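Moving a small CMS to a new server without losing your weekend

I have moved my own site, Jovometti, three times now, and the first two times I did it badly. The steps I follow today are written down for people who keep a hobby CMS on cheap hosting and have only the evenings to work on it. I assume you can log in by SSH and that your database is MySQL or something close to it.

Before you start

Lower the TTL of your DNS record the day before. My old host, Barell, had it set very high by default, and visitors kept arriving at the old machine long after I had finished.

Write down the PHP version, the list of extensions and the character set of every table. The last one is boring, but please do it. My tables were a mixture of latin1 and utf8, and all the accented letters in my older articles were broken after the first move.

Step 1. Freeze the content

Put the CMS in read-only mode. If your system has no such mode, remove the write permission from the editor accounts. Comments should be closed as well.

Step 2. Export the database

Export the structure and the data as two separate files. My database has 79 tables, and with one single file it was very difficult to find which line caused the error. Leave out the cache and session tables.

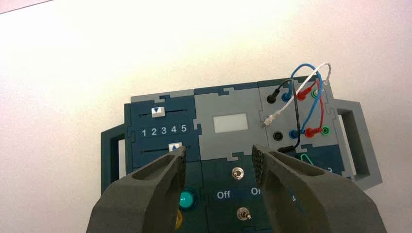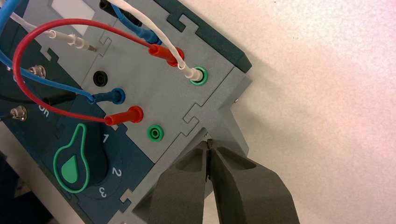 Step 3. Copy the uploads

Use rsync, and run it twice. The first run takes the long time, and the second one picks up whatever has changed in between. I had 1018 files in the uploads folder, and five of them had names with a colour or a place written in Cyrillic, so check that the names arrive correctly.

Step 4. Import and test

Import the structure first, then the data. Now edit the hosts file on your own computer, so the domain points to the new server only for you. Open the home page, one old article, the search and the login. Send yourself a message with the contact form.

Step 5. Switch

Change the DNS record and keep the old server paid for one more month. I cancelled mine in February too early, and I lost the mail aliases, which were kept there and not in the CMS.

If the pages are slow afterwards, look at the opcode cache first. On my new server it was installed but not enabled.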